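**Thursday, bench 2, sorting parts for the Skeltance units**

Started 8.30. Job for the morning was to get the mixed crate from Getusbridge sorted into bins so that Mahsa Abbasi can start kitting without digging through carrier bags again. The crate came in with no packing list. I have written to Sadeghi for one.

Bench wiped down first. Layout is the one we settled on in February: yellow bins left and right, steel tray in the middle. Small electrical bits go in the upper bins, round boards in the lower left. Keep the tray for whatever is being checked at the time and don't use it as a parking place. Last week it had two rolls of tape and a mug in it.

First lot out of the crate was the small coils with leads. I am calling them solenoids until the list arrives. They aren't all one type. Some have a blue body, and there is one brass and silver one that looks like it came off a different job altogether. Put them down apart from each other, as the leads hook together the moment they touch and the pale connectors are a pain to free.

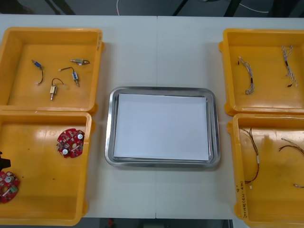

Resistance check still to do. I want it done on the Mametlow meter, since the old one was reading 5 ohms high on Monday's dummy and I don't trust it. Anything that reads open goes in the scrap tin with a paper tag. Please write the reading on the tag this time, even when it is a dead one.

Round red boards: handle by the rim. They are heavily populated and the white round parts stand up a good way, so no stacking and nothing laid on top. Boards go flat on the bin floor. I looked for a revision mark on the first one and could not find it without the magnifier, which is still upstairs.

The bins need a wash. There are dark specks on the floor of the lower left one. I left it for now, but specks and bare boards are a poor mix. Warm water and a drop of washing-up liquid, dry overnight, no solvent on the yellow plastic (see the cloudy bin on the top shelf for what happens).

Thin wire leads were next and they were slower than the coils. They come out of the bag as one knot. What worked best:

- lift a lead by the connector, not the wire
- let it hang and untwist before putting it down
- leave any tight knots until the end and do them with the plastic pick 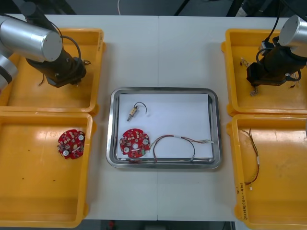 *Leads at the upper right bin, round board in the lower left.*

Lead lengths are not consistent. Measured two from the same bag at 33 and 38 cm. The drawing gives one length only, so either the drawing is out of date or we have two batches mixed. Question for Sadeghi, added to the same email.

Paper in the steel tray: plain white, a stack laid flat. It stops small parts skating about on the metal and it makes dark bits easier to spot. It wants to sit inside the rim with a bit of metal showing all the way round, otherwise the edges curl up and catch. Change the top sheet when it gets marked.

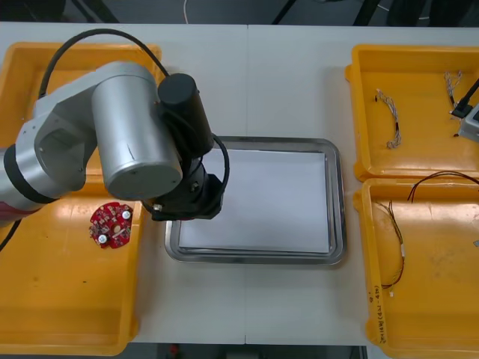

Stopped at 12.15. Still open:

- packing list from Sadeghi
- resistance check on the coils
- revision mark on the round boards, once the magnifier is back
- wash bins
- more labels, 8 left on the roll and the printer is fussy about the last few

Mahsa wants the boards bagged singly before they leave the bench. Fine by me, but we are short of the small antistatic bags and the large ones fold over and drag on the parts. Will ask stores after lunch.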